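Clindale: The Complete First Series (Box Set)

6 discs, region 2, subtitles for the hard of hearing

Sold by Estthorpe Home Entertainment

In stock. Usually leaves us by Friday.

Welcome to Stiredley, a market town with one pub, one garage, one doctor's surgery and a death rate that ought to interest somebody in government. If you watched Clindale when it first went out you will know what you are in for. If you didn't, you may want to clear an evening, tell the family you have a headache and put the kettle on.

The set collects every episode of the first series of the teatime soap, from the night the Sotiropoulos family bought the garage to the night most of the garage went into the river. In between come two weddings (one legal), a disputed will, a long argument over a hedge, and a christening at which three separate men look at the baby and swallow hard. The hedge gets more screen time than the christening. Soap viewers of long standing will understand why.

What it's about

The Sotiropoulos family arrive in the opening episode with a removal van and a secret. The van is gone by the first advert break. The secret lasts 76 episodes, during which it is overheard through a serving hatch, written in a letter, burned in a grate, remembered under anaesthetic and finally shouted across a car park in the rain. We won't spoil it. The sleeve does, slightly, so open the parcel with your eyes half shut if that sort of thing bothers you.

Against them stand the owners of the pub, who were there first and say so in nearly every scene. The feud starts over a parking space and grows to take in a loan, a stolen recipe, a brake cable and somebody's mother. By the middle of disc four everyone in Stiredley has slapped or married somebody they shouldn't have, and the doctor has stopped bothering to lock up between patients.

There is also a storyline about a missing pension book which is dropped after nine days and never mentioned again. It remains the programme's greatest mystery. We have left it in. 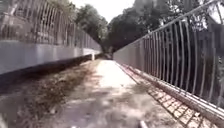 Stiredley, trees in leaf

The series opens in the dead of winter, and for the first few episodes everybody's breath shows, including that of a character who is meant to be a corpse. Fans have been fond of this moment for years. When the episodes were cleaned up for disc there was a short discussion about fixing it, and a longer one about the letters we would get if we did. The corpse breathes on.

The rest of the clean-up was more thorough. Every episode has been taken from the best surviving tape, with the colour put right and the worst of the crackle taken off the sound. The pub carpet is now visible in its full glory, for which we accept no liability. Two episodes survive only as home recordings. They are watchable, a bit soft at the edges, and one has the first few seconds of a snooker match at the end. The score is not given.

What's in the box

All 76 episodes on six discs, in order, with the original titles and the original music. The theme tune plays in full every time unless you press skip, and you will find yourself not pressing skip.

A 24-page booklet with an episode guide, a family tree for the Sotiropoulos clan and a second, corrected family tree for use after disc five. Please don't read them side by side until then.

A fold-out map of Stiredley, drawn from what people say on screen. The surgery appears in two places. Both are right, depending on the week.

The unbroadcast version of the wedding episode, which runs longer and has a different groom.

Outtakes. Most of them involve the garage door.

A commentary on the river episode, recorded in one go by members of the crew, who clearly hadn't seen it since and become quite caught up in it towards the end. There is a silence of several minutes. Let it run, they do come back.

Numbered edition

The first 3000 copies come in a stiff card slipcase with a number on the spine. The contents are identical to the standard set, and the number does nothing except make you feel better than your sister-in-law. At the time of writing we have 370 numbered copies left. We can't take requests for particular numbers, and will ignore anyone asking for number one, which is spoken for and has been since before the discs were pressed.

Once the numbered copies have gone we'll send the standard edition at the lower price and refund the difference without being asked.

Things customers ask us

Does it have the Christmas special? No. The Christmas special belongs to series two, where the fire is.

Can I start at disc three? You can. Plenty of people did at the time, having been on holiday. You will need to know that the vicar is not the vicar, and the rest will sort itself out.

Is it suitable for children? It went out at teatime, so the violence is mostly crockery. There is a fair amount of kissing, all of it regretted.

Will it play on my machine? If your player takes region 2 discs, yes. If you're outside the UK, check before ordering, as we can't take back opened sets on the grounds of geography.

Is there going to be a second series? On disc, yes, if this one sells. We'd like it to. Half the office wants to know who took the boat.

Postage and returns

Standard postage is included for UK addresses. The box fits most letterboxes sideways; the slipcase edition doesn't fit any of them, so have it sent somewhere with a person in it.

Unopened sets can come back to us at Estthorpe within the usual 14 days for a full refund. Faulty discs will be replaced at any time. Tell us which disc and roughly where it sticks. "The bit where they're arguing" has not, so far, helped us find it.

You may also like

Clindale: The Garage Years (paperback)

Clindale theme and incidental music (CD)

I Survived the Stiredley Christening (mug, dishwasher safe)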